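Desktop PC cleaning and fan tips, the quick version

Posted 3 February 2025 in Workshop Tips

Right, the winter dust one. I get asked for this every year and every year I type it again from scratch, so now it lives on a page and I can just send people the link.

This is for an ordinary tower PC with a graphics card in it. Laptops are a different job, different screws, different swearing. All-in-ones, don't ask me.

What to get out first

Crosshead screwdriver, medium. Magnetic tip if you've got one.
A soft paintbrush, one inch, never used for paint.
Can of air or a small electric blower. I've gone over to the blower, the cans cost a fortune over a year.
Cotton buds.
Isopropyl, the strong stuff from the chemist or online.
A saucer or egg box for screws.
Thermal paste, only if the cooler is coming off. Mostly it isn't.
Torch. Phone torch is fine but you'll want both hands, so a head torch is better.

Before you open it

Shut down properly. Switch off at the back, pull the lead, hold the power button in for a few secs to drain what's left. Then take a photo of the back with all the cables in. Do it even if you think you'll remember. HDMI into the motherboard socket when it should be in the card is the number one "my PC's gone slow" message I get in December, and it's always after someone's moved the desk for the tree.

Take it somewhere you don't mind getting dusty. Doorstep, garage, shed. If it's raining, the bath with a towel down works (taps OFF, obviously, and don't let the case slide on the enamel).

Touch bare metal on the case before touching anything inside. Again when you come back from answering the door. I don't bother with a wrist strap for cleaning, I do for building.

Side panels and filters

Glass panel: lay the case flat on its side before undoing the last screw. Carla Semaan lost one to a tiled kitchen floor and was finding bits of it under the fridge the following summer. Tiles and tempered glass. Put the panel on a folded blanket, well out of the way, not leaning on the wall.

Filters are usually at the front, the bottom under the power supply, and sometimes the top. Magnetic ones peel off. Plastic framed ones slide, normally towards the back, but on my old Gravau case it comes out the front and I snapped a tab finding that out. Look before you pull.

Rinse the mesh under a lukewarm tap from the clean side so the fluff gets pushed back out. Drop of washing up liquid if it's greasy. Shake, pat, then leave it to dry completely. Overnight is good. Not on a radiator, they curl.

If you smoke or the PC lives near the kitchen the fluff goes sticky and air won't shift it. Brush first, then cotton bud with a bit of isopropyl. Slow job. Radio on.

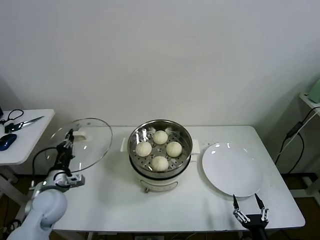

Fans next. Hold the blades still with a finger or a cotton bud stuck through the grille. Let a fan spin up under a blower and you can knacker the bearing, and a knackered bearing is that rattly buzz at start up that goes away after a minute. Then one day it doesn't.

Short bursts. Can upright, always, or you get freezing liquid all over the board. Blow from the inside out where you can. Get the back of the blades too, that's where the fuzz builds up along the leading edge.

CPU cooler: blow through the fins from the side opposite the fan, or unclip the fan and do it properly. Wire clips are fiddly, push down and out. Note which way round the fan was. There's often a little arrow on the frame for the airflow, but not on the cheap ones. The side with the struts across it is where the air comes out.

Graphics card

You don't have to take it out. If it's thick with dust, I would.

Undo the screws at the bracket. Unplug the power leads by the clip, not by the wires. Then the slot latch, the tiny plastic thing at the end of the slot that you cannot see and cannot reach. A wooden chopstick or a plastic ruler gets it. Not a screwdriver, one slip and you've scored the board. Press the latch, hold the card level with the other hand, lift straight. If it won't come, the latch isn't open or you've missed a screw. It's always one of those.

Card on a clean towel, fans up. Same rules, hold the blades, short bursts through the fins until nothing else comes out. I don't take the shroud off unless the card is out of warranty and running daft hot. Some makers have a sticker over one of the screws, check what yours says first.

Going back in: line up, push evenly at both ends, listen for the click. Power leads all the way home. Half-in power leads are bad news, particularly on the newer small connectors, so push, then look at it from the side with the torch. No gap. And don't bend the lead hard right at the plug.

Big heavy cards sag. A bracket is a few quid. Samira Masri props hers with a stack of plastic bricks out of her son's toy box and it's been like that for years, perfectly happy.

Thermal paste

Only if temps are still rubbish after cleaning, or the cooler had to come off anyway. Run the machine for ten minutes beforehand so the old paste softens, power off and unplug, then twist the cooler gently before you lift. Yank it on some older sockets and the processor comes up stuck to the bottom. Not fun.

Wipe with isopropyl and a coffee filter, no lint. Pea sized blob in the middle for a normal chip. Screws down in a cross pattern, few turns each, so it goes down flat. Don't forget to plug the fan back in. I have forgotten to plug the fan back in.

Power supply

Leave it shut. Blow through the grille from outside, hold the fan if you can reach it, that's your lot. There are bits in there that hold a charge long after the plug's out. If it stinks or clicks, replace it.

Did it help?

Write down temperatures before and after or you'll never know. Any free monitoring program will do. Same game, same spot, same room temp if you can manage it. Mine, the one with the Ullum cooler, sat at 52 idle before I did it and 43 after, which for an hour's faffing I'll take. Fans a lot quieter too, and that was what I'd really been moaning about.

If nothing changes, check the boring stuff. Is the case shoved against a wall? Is it on carpet, with the intake underneath? Are all the fans blowing the right way? Front in, back out, top out. I fixed a Karam prebuilt last year where every single fan was an exhaust, straight from the shop apparantly. Turned two of them round and it stopped cutting out in the middle of games.

Fan noise, quick fixes

Ticking: cable touching the blades. Cable tie it out of the way, snip the tail.
Humming through the desk: put the case on a bit of foam or an old mouse mat cut up.
Up and down all the time: fan curve too twitchy. Go into the BIOS and look for step up time or smoothing, set it to a few seconds.
Whine that changes when you scroll: coil whine, it's the card or the power supply. Cleaning won't touch it. Cap the frame rate and it often drops.
Rattle only when cold: bearing going. Order a new fan now while it still works.

Things not to use

Household hoover with the nozzle right up on the board. Static, plus it eats little screws and jumper caps. Fine for the outside and the floor afterwards.
Window spray on anything inside. Acrylic panels don't like it either, goes cloudy. Damp microfibre.
Hairdryer. Just no.
Baby wipes. They leave a film.
WD-style spray on fan bearings. Works for a week, then it's worse.

How often

Depends on pets and carpets. Two cats here so I do the filters monthly and the insides twice a year. Hard floor and no animals, once a year is plenty. Put it on the calendar with the smoke alarm batteries.

Bits from the comments last time

Someone asked about the Moltemance dust covers, the fabric ones. Fine for when it's switched off and you're away. NOT while it's running, I did think that was obvious but had a message from a chap who cooked a drive.

Someone else: PC won't turn on after cleaning. Go through it in order. Switch on the back of the power supply. Lead pushed in. Graphics card seated. Memory sticks, press both ends until they click. Front panel cable, the skinny one for the power button, it gets knocked off by a sleeve all the time. 9 out of 10 it's the switch on the back.

And yes, wash your hands before you put the glass back on. Fingerprints on the inside, every time.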